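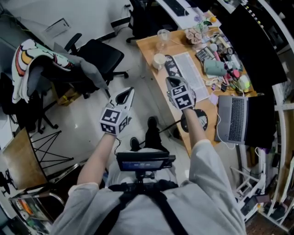
Robot Learning Methods, Unit 7: Teaching by hand, without the robot

Notes by Sơn Chu, for the Pallthorpe course. Please read before the lab.

Last time we guided an arm through a task by remote control, and most of you found it slow going (so did I, the first year!). This unit takes the other road. You hold the grippers yourself, do the job at an ordinary desk, and leave the robot out of it until training time.

The big question is where the gripper was at every moment. In the Clonuline method, which we follow fairly closely, the answer comes from square fiducial markers on a block at the base of each gripper. Each square has a known size and pattern, so a camera that sees one clearly can work out its position and tilt. The block has several faces because wrists turn, and we would like at least one marker to stay in view – two is better, as the estimates can be checked against each other.

Now for a result worth chewing on. Hrnčiar trained the same policy twice on a cup-moving task. With demonstrations from a bare table it succeeded in 59 of 100 trials on cluttered desks. With demonstrations from everyday, untidy desks it reached 74. The number of demonstrations was the same both times, so please don't tidy up too much before you record!

A few things for your own sessions. Move at a calm, natural pace. Try not to let one forearm hide the other gripper's markers for long. If you fumble, carry on and finish, then note it in the log – we will talk about what to do with fumbles in Unit 9.

For discussion: when all the markers are hidden for a moment, should we fill in the missing path or throw the stretch away? Bring an argument for either side.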